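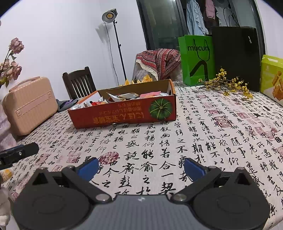

Why collect examples with a tool held in the hand when there is a robot arm in the lab?

Speed, mostly. An arm driven by remote control takes several times as long to do a simple pick as a person does, and it can only do it in the room where it is bolted down. A hand-held gripper with a camera goes wherever there is a table.

Unit 6: Gathering demonstrations
Course handout, Robot Learning in Practice, Marnness campus

Read this before the June practical. The lecture covers the training side. What follows is about the recordings themselves, where most of the marks in the practical are won or lost.

1. What a demonstration is

A demonstration is one recording of one task from start to finish. It holds the video from the camera on the gripper, the path of the gripper through space, and how far the jaws are open at each moment. The learner is given the video and asked to predict the other two. Anything that isn't in the video cannot be learned from it, so if you look round the side of a box with your own eyes before reaching in, you are using information the robot will never have. Keep your head behind the tool and work from what the camera can see.

2. The table

The Willport set is the one we use in the practical. Its tables were laid out with ordinary belongings and shopping, and very little was cleared away. In the view at the top of this handout the jaws are spread wide over a cloth printed with calligraphy and red seals, with an open cardboard box of packets further back and bags to the right. Three things there are worth discussing in your group.

The cloth. A printed cloth gives the tracking software plenty of corners to hold on to. Plain white tables give it very little, and the path drifts. The price is that a learner trained on one cloth only may come to depend on it. Change the covering between sessions.

The packets. Some are shiny. A shiny wrapper changes its look as the camera moves, and the edge you would aim for can vanish into a highlight. Record these items from several starting points.

The box. Its sides hide part of what is inside until the gripper is nearly above it. A good demonstration comes in high and then goes down, so that the packet is in view before the jaws close.

The fingertip pads matter too. They are blue against black jaws, which makes them easy to find in the video when you check the jaw opening later. Don't swap pads halfway through a set.

3. Recording

Start each recording with the jaws fully open and the tool still for two seconds. Move at the speed you would use to pass somebody a cup. Fast moves blur the video and the tracker loses its place.

Finish the task, open the jaws, draw back, hold still, stop. If you fumble a pick, carry on and try again within the same recording. Recoveries are useful to the learner. Delete a recording only if the tracking fails or the wrong task was done.

Each group records 90 demonstrations of its chosen task. Vary the starting position of the tool by at least a hand's width every time, and move the objects after every fifth recording. Don't turn the tool through a full 360 degrees at the wrist, as the arm in the lab can't follow.

4. Checking and labelling

Load the session into Skalen and play it back at double speed. Mark the start and end of each recording and give it one plain sentence, for example "pick up the pink packet and put it on the cloth". Name the object by what can be seen. "Pick up the snack" is no use if the wrapper doesn't show what it holds.

Last year's groups handed in 272 usable recordings between them, and roughly a quarter of the rest were lost to poor tracking near bare walls. Keep some of the table in view at all times.

5. Before the next session

Read the Šťastný notes on camera calibration, sections 1 and 2 only. Choose a task with your group and write down:

what counts as finished
which objects will be moved and which will stay
what the camera can't see at the start
how you will change the table between sessions

One page per group, handed in at the start of the practical.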